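Household Chores Strand: where we've got to by July

Hello Shahla,

You asked for something readable this time, so I've left the tables in the shared folder and I'll just tell you how it's going. The short version is that we're slower than the plan says, but I'm much happier with what we've got than I was in the spring.

You'll remember the question Tarstead is paying us to look into: can a machine do the dull little jobs in a bathroom or a kitchen yet, in a home it hasn't seen before? My answer today is "some of them, on a good day". Wiping a flat surface is going well. Putting things back where they belong is where we spend most of our time, and most of our swearing.

What we've done

We now have 1,114 recorded demonstrations, all done by hand with the gripper tools, and the Sengar arm has been learning from them in batches. Ten chores were on the original list and I've dropped 2 of them for now (folding flannels and anything with a tap). I'd like to bring the flannels back in the autumn if there's money left, but please don't hold me to it!

Cups and toothbrush pots are the easy end. The arm managed 63 clean goes in a row on the pots before it knocked one over, and I'll admit I'd stopped watching by then and was eating a sandwich.

The soap problem

Soap is our hard one, and I've grown oddly fond of it. A bar has no handle and no corners worth speaking of, and if you squeeze it too hard it shoots off. Then it has to end up in the dish, the right way round, without catching on the rim. People do this half asleep. The arm tends to get the bar most of the way there and then let go a touch early, so it ends up propped on the edge like a seesaw.

We've been recording lots more of this one, with the dish and the bar starting in different spots each time, and a dish with a fairly high rim so there's no cheating by sliding the bar in sideways.

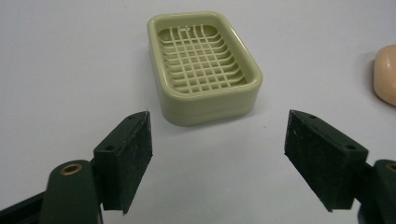

What's next

Wet soap, I'm afraid. Everything so far has been done dry and we can't put it off any longer. Greton have offered us their mock-up bathroom every Wednesday, which gets us off our nice plain tabletop and in among the clutter.

I also want to try the same chores at Halledell, where the lighting is dreadful and the shelves are all different heights.

Money

We're inside the budget. The one thing I'd ask for is a second set of finger pads, as I expect the wet work to be hard on them. Could you let me know before we start at Greton?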